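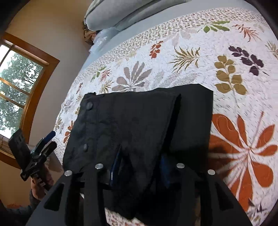
E. Mitsotakis-Vlachou

Posted December 28, 2018 by E. Mitsotakis-Vlachou

Flemonach: shop listings for challah covers and matzah covers

This is the readme for the Flemonach listings. It describes what is in the files, how the text was collected and which mistakes I know about. Please read the part on prices before you calculate anything.

What is in the set

Flemonach contains 417 product listings for cloth covers used at the Sabbath and Passover table. Most of them are challah covers. The others are matzah covers, matching sets, and a small group of afikoman bags which were sold together with a cover and could not be separated from it. The listings come from 63 small shops, many of them run from a home or from a synagogue gift counter. All of the text is in English, with Hebrew words written in Latin letters in most cases.

I began the work because I wanted to know how people who sew for sale describe their cloth. A factory catalog says "polyester, machine washable" and stops. A home seller may write a whole paragraph about the lining, and then forget to give the size. Both kinds are in the set.

Files

listings.csv has one row for each listing.
shops.csv has one row for each shop, with its region and the way it takes orders (telephone, mail, web form, in person).
spelling.csv connects the different spellings of one word to the form I use in the clean columns.
notes.txt is my working diary. It is not tidy, but some decisions are explained only there.

The CSV files are saved as UTF-8 with commas. If your spreadsheet program shows strange signs in the Hebrew column, import the file with the encoding chosen by hand. Do not open it with a double click and then save it, or the Hebrew will be lost.

Columns in listings.csv

id: a number with no meaning. Numbers that are missing were duplicates.
shop: connects to shops.csv.
kind: challah, matzah, set, or bag.
title: as the shop wrote it.
body: as the shop wrote it, with telephone numbers and street addresses removed.
cloth: my reading of the main fabric. Allowed values are cotton, linen, silk, velvet, satin, mixed, other, unknown.
decoration: embroidery, applique, print, paint, none, unknown.
width and length: in inches. Empty when the shop gave no size.
price: in US dollars, without shipping.
custom: yes if the shop offers to add a name or a date.
care: the washing instruction, copied without change.

How the listings were collected

The Bungate office kept a box of printed catalogs and order sheets, and this was the start. I typed these by hand. For the web shops I used Pelix, our small program for saving the text of a page, and I checked each saved text against the page on the same day. Pelix sometimes joins two lines without a space, so you will find "linenwith" and similar words in the body column. I corrected the ones I saw.

Every shop was asked for permission by letter or e-mail. A shop that did not answer was left out. This means the set leans toward sellers who read their mail, and I do not know how different the others are.

Spelling

Challah is also hallah, chalah and challa. Matzah has even more forms. Shabbat and Shabbos are both kept in the body column, and I ask you not to change one into the other, because for many sellers the choice says something about their community. In the clean columns I write challah, matzah and Shabbat. It was only a practical choice.

The word "cover" also needs care. Some shops say cloth, some say decke, and one shop says napkin for everything it sells. I read the size and the price to decide what was meant. When I could not decide, the kind column has a question mark after the value.

Prices

In 47 listings there is no price, only a request to call. Please do not fill these with an average. My impression from the letters is that work sold this way is mostly made to order, and the average would be too low for it.

Several shops give a lower price for two or more pieces. The price column has always the price of one. When a set has one price for everything, the row is marked as set and the price is for the whole set. Shipping is described in the body in many different ways and I have not tried to make it into a number.

Known problems

- "Silk" is often used for anything shiny. If the shop wrote silk, I wrote silk.
- Sizes for round covers are given as the same width and length. There is no column for shape.
- A few bodies end suddenly. This is how they were in the printed sheets.
- "Raw silk" and "dupioni" are both under silk, but "silk look" is under other.
- Two shops sell work by the same maker with nearly the same text. I kept both, so a search for copied sentences will find them.
- The care column repeats "dry clean only" for some velvet pieces where the body says hand wash. I did not choose between them.

Use

You may use the files for teaching, for research and for your own shop planning. Please do not print the body texts in a catalog of your own. They belong to the shops which wrote them. Please also do not use shops.csv as a mailing list.

If you only want to try your program, take the matzah rows first. They are fewer and the text is more regular.

Still to do

The wish list is longer than my free time. I would like to add a shape column, and to separate machine embroidery from hand embroidery where the shop says it. There is also a second box in Bungate with some 3,000 loose order slips, mostly in pencil. They give the color the customer asked for, but not always the item. I have not decided if they belong here or in a set of their own.

Corrections are welcome. Please send the id of the row and the name of the column, and the sentence in the body that made you think the value is wrong.

Last updated: April, spelling.csv only

Contact | Copyright Flemonach listings, Bungate | Back to top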